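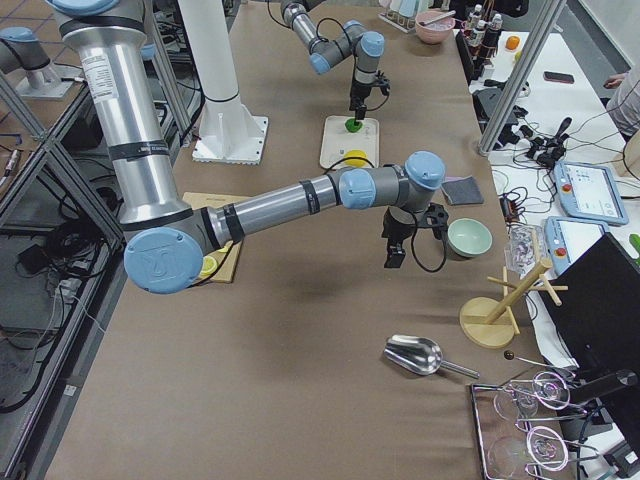 I have a theory that you can tell how long somebody has lived in a place by whether they own a mug tree. First apartment, no mug tree. Second apartment, maybe a hook or two. Then one day you're in a store on a Tuesday, not even shopping for the kitchen, and you walk out with a wooden post with pegs sticking out of it, feeling like a person who has finally got it together.

I'm on my third one. I love it and I will defend it, which I have had to do, because my friend Lawal Bako thinks single-purpose kitchen stuff is a racket. He came over in August to help me move everything from the old place in Rimbridge, and he held the mug tree up by its little post and asked me what it did that a shelf didn't. Well, Lawal, a shelf doesn't let the mugs hang at an angle so the last drops run out! A shelf makes you stack them, and then the one you want is on the bottom with a spoon in it.

But the move did make me look hard at what else I'd been hauling around, and he may have been a little bit right about some of it. When you lay your whole kitchen out on a long table covered in brown paper (I did mine on the dining table, with the roll left over from packing), everything looks different. In a drawer, a metal scoop is just part of the drawer. Out on paper with space on every side it has to explain itself. What are you for? Flour? Ice? Do I bake? I do not bake. I kept the scoop anyway, for rice, and I've used it every day since, so there you go.

The paper is the trick, by the way. Do this on a bare table and you'll start putting things "back" after ten minutes, because a table already has a job and your hands know it. Cover it and it turns into a workbench. You're allowed to leave a cutting board next to a sponge next to a nice green bowl and walk off to make coffee. Mine stayed like that for six days. We ate on the couch.

What I came away with is that most kitchen advice is backwards. The magazines want you to start with containers. Buy the matching jars, buy the racks, then make your life fit. I did that once, from a place called Ulside that sold a whole drawer system called the Cetia, and I spent 70 dollars on dividers for a drawer that turned out to be a quarter inch too shallow. They went to my neighbor Mrs. Adeyemi, who grows seedlings in them. I'd start with the bowls. How many do you reach for in a week? I reach for two. I owned 14! Glass ones, pink ones, a ceramic one so pale you'd call it green only if you were holding it next to something white. I kept five and I still feel rich in bowls.

Lids are their own problem and I don't have an answer. I had a round yellow one that fit nothing in the house and I packed it anyway, in case.

And racks! I go back and forth on wire racks. They hold glass bowls beautifully, no argument, but they take up the best corner of the counter and they're a pain to wipe under. If you've got one, put it where the water already goes. If you haven't got one, try a folded towel for a month first and see whether you miss anything.

Lawal's kitchen, I should say, has one pan, one pot and a drawer he can close with a finger. It's very restful in there. He drinks his coffee out of a measuring cup, and last weekend he asked me, kind of sideways, where I'd bought the tree.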